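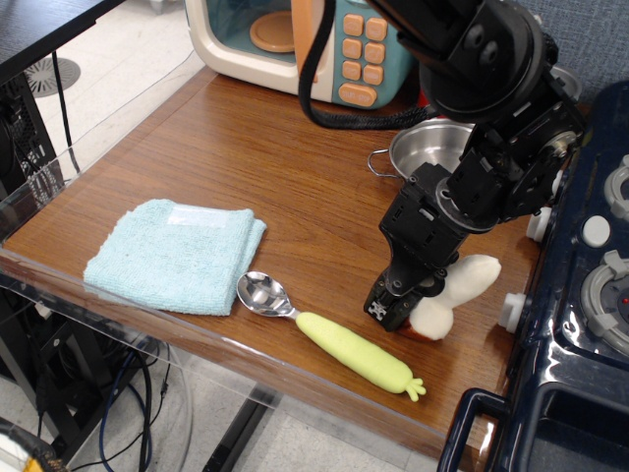 Choosing a gripper for a small robot arm is harder than most catalogues make it look, and Milis has spent the better part of the spring trying to make it a little easier for its customers. The company today publishes the results of its Pettigrew trial, a side-by-side comparison of 4 parallel-jaw grippers, all fitted in turn to the same arm and all given the same household jobs to do. There are no neat steel blocks or foam cubes in the test set. The grippers were asked to deal with the kind of mixed lot you might find at the end of a rainy afternoon at home – a folded terry-cloth towel, a child's spoon with a handle shaped like a carrot, a plush toy food item, a small steel pot with a thin wire handle, and a toy microwave and stove to work around.

Each gripper was put through 36 tasks, and every task was repeated 6 times with the objects moved to a fresh spot on the table. The arm, the controller and the speed settings stayed the same from start to finish, so that any difference in the scores could fairly be put down to the jaws and the pads on them.

"We have all bought a gripper on the strength of a lovely data sheet and then watched it chase a spoon across the table for half a morning," said Marcus Benavides, who leads product testing at Milis. "I wanted us to have something we could hand to a customer and say, look, this is how it gets on with a towel, and this is how it gets on with a wire handle, and you can decide which of those matters more to you."

The Dollari, with its narrow fingers and soft pads, came out best on thin and shiny items and lifted the spoon cleanly more often than any of the others. The Stallness, which has a wider grip and a firmer close, did better with cloth and plush, though it was slower to let go. The two remaining grippers, both Milis's own earlier models, finished behind on most tasks, and the company has printed their scores in full all the same.

"It would have been very easy to leave our own older ones out," said Mavis Ferreira, customer support manager. "But plenty of people are still using them, and they ring us up, and they deserve to know where they stand before they spend money on a new one."

The full results, with pad materials and closing forces for each gripper, are free to download from the Milis website. A second round, looking at wrist cameras, began in May and takes in some 30 further tasks.

Newsroom > Press releases > Products and testing

Filed under: Grippers, Small arms, Test results

Related items
Pad wear on small grippers: what to check and when
Milis widens its loan scheme for colleges
Fitting the Dollari to an older arm
Wrist cameras: second round of trials under way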